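**WANTED: kitchen + pantry help, Soriano Street Community Kitchen**

Posted June 6, 2022. Please share, we are short for the whole summer.

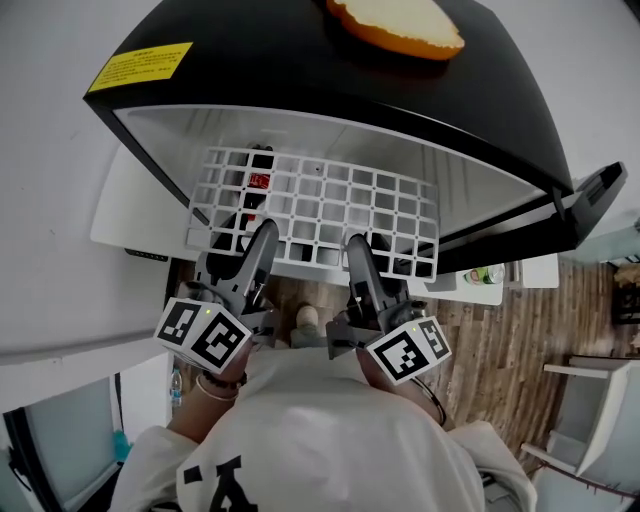 Hildegard Ackermann asked after the April posting whether you need restaurant experience, and whether the early shift is really that early. No to the first. Yes to the second. Doors at 5:30, first bread out by 6. She also wanted the pay up top this time, so:

**Pay:** $84 per shift, paid every other Friday. Shift is four and a half hours. Training shifts paid the same.

**Openings:** 2 morning, plus one floater who can cover evenings when somebody's kid is sick.

**Where:** Soriano Street, back entrance, the green door next to the tire place. Front is locked till 9. Don't ring the front bell, it wakes the upstairs tenants and then we get a note.

**What you'd be doing**

- Breakfast line. Toast, eggs, oatmeal, fruit if we have it
- Checking in deliveries from Ketura Foods (Tues and Fri, sometimes they come early, sometimes very late)
- Rotating cans and cold stuff. Old to the front. Read the dates, don't guess
- Bagging bread for the afternoon pickup
- Dishes. Everybody does dishes
- Wiping down, sweeping, trash out to the alley before you clock off

We send out 400 breakfasts on a normal week, more when school lets out. It's busy 6:30 to 8 and then it gets pretty quiet, and that's when the shelves get done.

**What we need from you**

- 18 or over
- Food handler card, or willing to get one in your first month. We pay the fee
- Can lift a 40 lb case. If you can't, still write, the floater spot is mostly line and phone
- On time. Late at 5:30 means the line is late for everyone
- Decent with people first thing in the morning. Some of our regulars don't want to chat, some want to chat the entire time
- Spanish or Tagalog a big plus, not required

Closed shoes, hair tied back, no rings on the line. Aprons are here. Lockers too but bring your own padlock.

**Nice to have:** driver's license. The Vurnero pickup on Thursdays needs someone who's ok driving a van with a sticky second gear.

**Perks, such as they are**

Meal each shift. Leftover bread goes home with whoever wants it. Bus pass up to $100 a month, keep your reciepts. Parking on the street is free before 8, after that you're feeding the meter, so plan on moving the car at break.

**How to apply**

Email or drop a note in the box by the green door. Name, phone, which shift, which days you absolutly can't do. No cover letter please. One reference is plenty, can be a neighbor or a teacher or whoever, not a relative.

If you applied in April and didn't hear back, that's on us, the inbox was a mess. Apply again and put "April" in the subject line, you go to the top of the pile.

Tryout is one paid morning. We call everyone either way, usually after 2 in the afternoon when the kitchen's closed. Leave a voicemail if you miss us and say your number slowly.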